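Lemside Toy and Linen Library
Minutes of the general meeting, 6/26/20

Present: Cheuk-hei Leung (chair), Man-lok Lau, Dindo Estrella
Apologies: Ka-ming Tsao

1. Previous minutes
Accepted without changes. Moved Lau, seconded Estrella.

2. Storage
Man-lok reported that the back shelves are full and the children's blankets are being kept wherever they fit. She has tried the cardboard boxes left over from the Plarport delivery. There was discussion about whether the blankets should go in folded or rolled. Agreed on folded, with the label on the short side.
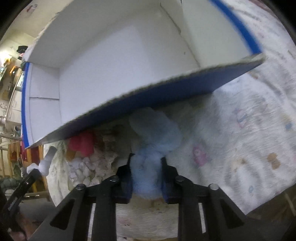

Blue and white box and one of the animal-print blankets, item 2.

Dindo asked if plastic tubs would be better over the winter. Hsieh has quoted $78 for two with lids. The chair would like to see how the cardboard holds up first — to be looked at again in August.

Action: Man-lok to write out labels and list the blankets by colour.

3. Accounts
Balance is $1,308. The Navia invoice has been paid. Ka-ming to send the full statement by email.

4. Other business
The key to the side cupboard is sticking. Dindo will bring some graphite.

Next meeting in August, date to be set by email.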